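FOR IMMEDIATE RELEASE

Friday, May 20, 2022

Asodum Books to Publish "The Substitute's Guide to Clalberg Middle School," a Comic Novel for Ages 8 to 12

Debut by Mbali Kekana has sixty-three short chapters and a goat

CLALBERG — Asodum Books will publish Mbali Kekana's first novel for young readers this August, a full year after it was supposed to. The publisher would like to thank the author for her patience and the author would like it known that she didn't have any.

"The Substitute's Guide to Clalberg Middle School" follows Durkis Lamrani, age eleven, who finds a binder left behind by a substitute teacher. The binder contains seating charts, a map of the vending machines and a page of notes on every student in the sixth grade. The notes are unkind and mostly accurate. Durkis's page has one word on it, and the word is "fine."

He sets out to become a person who would need a longer page. He runs for hall monitor on a platform of fewer hall monitors. He joins the wrestling team at a weight of 68 pounds and is matched against a boy named Terrence who has a mustache. He borrows a goat. The goat belongs to his great-aunt, who was told it was going to the dentist.

Meanwhile, other people want the binder back. One of them is the vice principal. One of them has been leaving notes in Durkis's locker in very nice handwriting, and readers will probably work out who it is a few chapters before he does. Kekana says that was the plan.

"Kids like being ahead of the hero," she said. "I was ahead of nothing when I was eleven, so I wanted to hand that out to somebody."

Kekana taught sixth-grade English for nine years and was a substitute for two years before that. She says no student in the book is based on a real one, and that the cafeteria is based entirely on a real one. She began writing during a run of indoor recesses and finished the first draft in 25 weeks. The second draft took longer because the first one had no ending, only a fire drill. 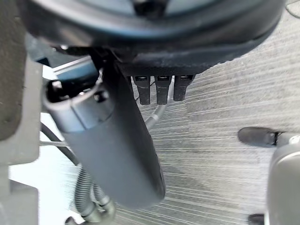 The fire drill survives as chapter 41. Early readers at Asodum have called it the best thing in the book, and also the part most likely to get it taken away at bedtime. It runs eleven pages, involves the whole school standing on the soccer field in bathrobes (there is an explanation, and it takes up the previous four chapters), and is the only chapter the copy editor sent back with no marks on it at all.

The book is illustrated throughout by Aicha Ait Brahim, who drew 82 pictures for it, among them the complete vending machine map and several portraits of the goat. Ait Brahim was asked for sixty. She sent the rest anyway and they were better than some of the ones Asodum had asked for, so the book got longer and the publisher got a new quote from the printer.

"Mbali writes that a kid 'makes a face' and then moves on to the next sentence," said Ait Brahim. "I have to stay there and make the face. I spent a week on Terrence's mustache. It needed to look like it was his idea."

Asodum is recommending the book for readers 8 to 12, including those who say they don't like reading and those who only read the same graphic novel over and over in the bathtub. Chapters are short. There is one sad part, involving the great-aunt, and it is over in six pages. Parents who like to be warned about such things should know that the word "butt" appears, and that it appears often, and that in most cases it is the goat's.

A free classroom guide will be ready at publication, written by Kekana for teachers who have a copy of the book and twenty minutes to fill. A shorter version, for substitutes, fits on one page and begins with where to find the bathroom pass.

Advance copies are available now to reviewers, librarians and booksellers, in print or as a digital file. Kekana and Ait Brahim are both open to interviews and school visits this fall. The goat is not based on an available goat.

A second book about Durkis is under contract. It has a title, which the author keeps changing, and a due date, which Asodum would prefer she didn't.

About Asodum Books
Asodum Books publishes funny fiction for middle-grade readers, and now and then a serious one by accident. Review copies and interview requests are handled by the publicity desk, which is next to the kitchen and answers most mornings.

###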